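**Carolina Vilela** · October 20, 2018

Kitchen bins, a short thread on liners, bags and sorting at the table. Dry stuff. Mute now if you need to.

---

**1/** Most liner trouble is a sizing problem. A liner is sold by volume, but what matters at the rim is the flat width. Double the flat width and you have the circumference of the open bag. Compare that with the circumference of the bin, measured with a tape just under the lip.

---

**2/** My bin at home has a 700 mm circumference at the lip. The liners I had been buying had a flat width that opened out to less than that once the seam was taken off. They went on if you pulled hard, then split along the side when the bag filled. I blamed the plastic for a year.

---

**3/** Too wide is a nuisance as well. The cuff slides down on one side and the first heavy item takes the rest with it. A twist and a small knot in the slack, outside the bin, holds it. A rubber band also works until it perishes.

---

**4/** Fold the cuff well over. I use the width of my hand. Then push the liner down to the base and let the air out between bag and wall. A trapped cushion of air under the bag costs you a surprising amount of capacity, and it always belches when you press the contents down.

---

**5/** The Ratow bins have a vent hole low in the wall for this. Larkedent put theirs in the base, where it gets blocked as soon as the bin stands on a flat floor. Annick Fehr wrote to them in the spring and got a polite reply about the next production run.

---

**6/** On to sorting. I clear a table in one direction: everything to one end in a single heap, then off the heap one item at a time with the bin set at the corner. Carrying things across the room singly is slower, and crumbs go everywhere.

---

**7/** Order off the heap: flat and dry first, bulky last. Flat wrappers lie on the base of the liner and take no room. Tubs and boxes put in first leave voids that nothing fills. Flatten boxes before they go anywhere. If your council takes card separately, the box shouldn't be in the heap at all.

---

**8/** Crisp and snack packets spring back if you crumple them. Press the air out, fold in three lengthways, and put something on top. The torn corner strips go inside the packet first or you will be picking them off the floor for days.

---

**9/** Foam fruit sleeves: low weight, high volume. I stretch one and push the others inside it. Our depot doesn't take them, so into general waste they go. If anyone has a use for them beyond padding jars in a removal box, please reply.

---

**10/** Knotted bags. If a bag is tied and there is only air in it, cut the knot and flatten it. A tied bag of nothing takes up as much of the bin as a tub.

---

**11/** Cutlery. Plastic spoons go in along the wall of the liner, bowl end up, so that the narrow end isn't bearing on the film when weight goes on top. Snapping them makes a sharp edge and a hole in the bag. I have tested this more often than I meant to.

---

**12/** Weighed a few empty liners on the letter scale while I was at it. The Urquijo is 7 g. The Asden is nearly the same and tears sooner along the seam. I put 2 kg of dry rice in each and lifted by the cuff. Urquijo held. Asden went on the second lift, and I swept up rice.

---

**13/** Cost so far: 243 liners since I started writing it down, including the ones that split before use. The right width has cut that category to almost nothing.

---

**14/** Bin at the table corner, liner cuffed over the rim:

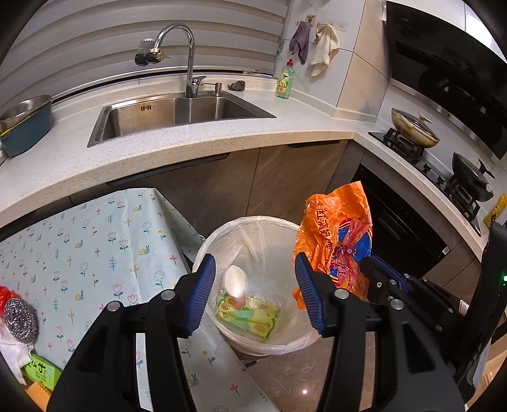
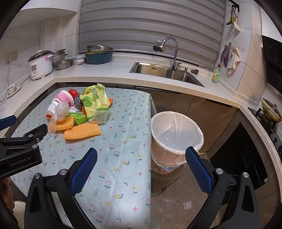 Same kitchen, same bin. Heap at the left of the cloth in the second; crayfish packet at the rim in the first.

---

**15/** Annick asks about pedal bins with an inner bucket. Measure the bucket, ignore the outer shell, and check that the lid still shuts over the cuff. On mine it doesn't quite.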